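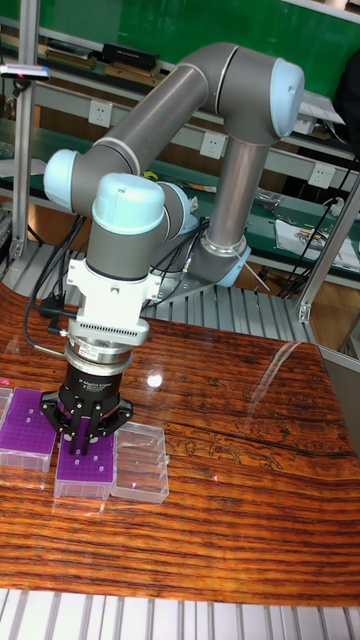

The trial of the Flirholm service ran for 23 days, and my job was to write the report that said whether Avarine should pay for another year of it. I had never written one before. The woman who usually did them had left in February and her login still worked, so I was given that. I took a stool and a notebook down to the Branum building and set myself up where I could watch. The arm stood on the far side of the wooden table with its light blue caps, and it reached over and pointed its black fingers down at a purple rack. I wrote down the time. Then I wrote down that the table was very shiny, and crossed it out.

Flirholm didn't sell you the arm. They sold you the hours. You paid by the rack, up to 1,000 racks a month, and if the arm stopped they sent a person. The person came from an office on Chmielewska Street and was always the same man, tall, with a lunch bag. He would look at the arm, look at a laptop, and say that it was thinking. Then it would move again and he would eat his lunch in his van.

The old way of doing the racks was me. For four years I had put tips into holes and taken them out, and carried racks from one bench to another. I was good at it. I could do it while talking, and I had done it the whole week my father was in the hospital, with the phone lying face up next to the box. I didn't put this in the report. There was a field called Prior Method and I typed "manual."

In the first week the arm dropped things. It would come down over the holes, close on a tip, lift, and let go early, and the tip would roll along the wood until it went off the edge. I picked them up. The man from Chmielewska Street said I shouldn't, because the service was supposed to be judged without help, so after that I let them lie there until evening and picked them up then.

In the second week it dropped fewer. They had changed something from the office without telling us. I came in and it was just slower and more careful, the way people get after they've been spoken to. 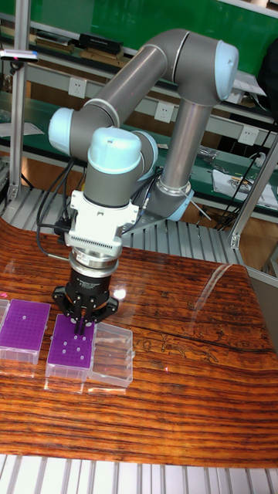 Branum building, second week. Gripper over the middle rack.

My supervisor wanted a number. She said the people upstairs would read the first line and the last line, and one of those should have a number in it. I told her the arm had finished 497 racks. She asked if that was good. I said it depended on what you compared it with, and she said to compare it with the old way, and then she remembered what the old way was and went to get coffee.

I looked up my own records that night. They were all there under my initials, going back to my first month. Some days I had been faster than the arm. Most days I hadn't, and on the days I was faster I had made more mistakes. There was one afternoon when I logged no racks at all, and I couldn't remember it — I tried for a while. I might have been sick. I might have just forgotten to write it down.

The report form asked for a score out of 100. It had boxes for noise, footprint, ease of cleaning, and response of support staff. I gave the support staff a high score. The man had always come within the hour, and once, when the arm was fine and I had called by mistake, he stayed and showed me how to stop it and start it again myself. He said most customers didn't ask.

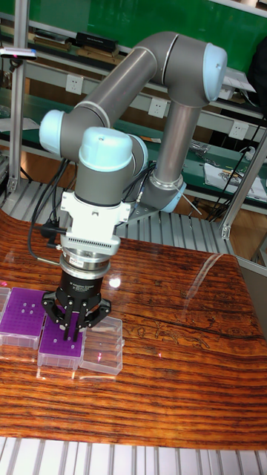 On the last day of the trial I got to Branum early and ran it alone. I pressed the key he had shown me and stood back with my hands in my pockets. It went over to the rack and did what it did. I waited for it to drop one. I had my pencil ready. By ten o'clock I had stopped looking at the fingers and was reading the fire notice on the door.

Around eleven it stopped with its wrist up, over nothing. I didn't call Chmielewska Street. I walked around the table and checked the rack, and one tip was sitting crooked in its hole. I pushed it down with my thumb, the way I used to, and pressed the key, and the arm went on.

I thought about whether that counted as help. The form had a line for it: Interventions by Customer Staff. I wrote "one." Then I filled in the recommendation, which was to renew, and for the name of the trained operator on site I put mine. I sent it upstairs under my own login and went to see if there were any more racks in the cupboard.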